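Drolton Parts Board
A grey fixture plate for PC building practice, from the Ravero bench range

Product code 3317
Page updated 9/3/22

If you have ever taught someone to seat a processor on a real motherboard, you know how it goes. They hold their breath, you hold yours, and the whole lesson is spent worrying about pins. We wanted a board where people could get the feel of the job first, and we're really pleased with how this one came out!

The Drolton is a flat grey plate with raised holders moulded in the same matte colour. There's a dark socket with a square white chip to go in it, clip blocks for a long green memory-style strip, and places for a drive carrier and a graphics card. Everything sits on the one face, so you can stand it up in front of a class and the people at the back can follow along.

What people use it for

Mostly first lessons. Ville Pelkonen runs the evening repair course at Ekwueme and starts every group on the plate before they go near a working machine. He has them do the chip, then the strip, then the card, and then swap seats and do it again with the other hand (which is harder than it sounds, and a lot of fun to watch).

It's also good for trying out bench layouts. Put it at the height you think you want, work at it for an afternoon, and your shoulders will tell you if you were right.

Mounting

The plate is made to go on slotted aluminium rail. Slide it along until you like where it is and tighten up. We sell rail by the length under the Gumatness name, but if you already have some in the shed, try that first.

Leave room beside it for a real chassis. Going from the practice socket straight across to a proper one, with its metal bracket and levers, is where the penny drops for most learners. An open workstation case is ideal, and an older one with the processor out is better still. Look for a board with full-length memory slots and a decent run of expansion slots, so there's plenty to point at.

Specs

Plate width: 210 mm
Weight with parts: 851 g
Mounting bolts: 6, supplied
Colour: grey, with a dark grey socket

The plate on its rail, and the inside of a Dell workstation:

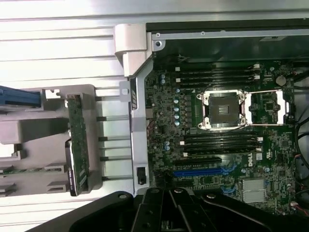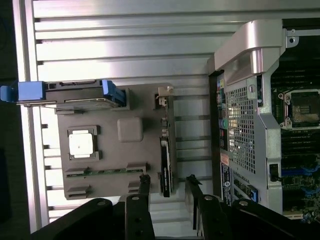
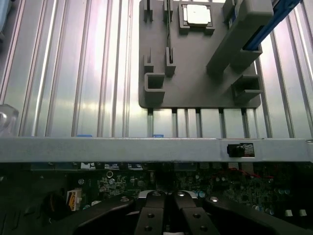

Care and spares

Wipe the plate with a damp cloth and let it dry before you put the parts back. Skip the solvents, they dull the finish. If a clip gets tired, send us a note with the product code and we'll post a new one. The white chip is the piece that goes missing most, so we keep a jar of them.

Please don't try the practice chip in a real socket. It's only meant for the plate.

Ordering

The next batch is due in November. Zane Rozīte looks after orders and is happy to talk through rail lengths, colours for the spare strips, or whether the plate will suit the bench you've got. Schools and community workshops can ask for a loan board before buying. Pick-up is fine too, just let Zane know you're coming so there's one packed and ready at the counter.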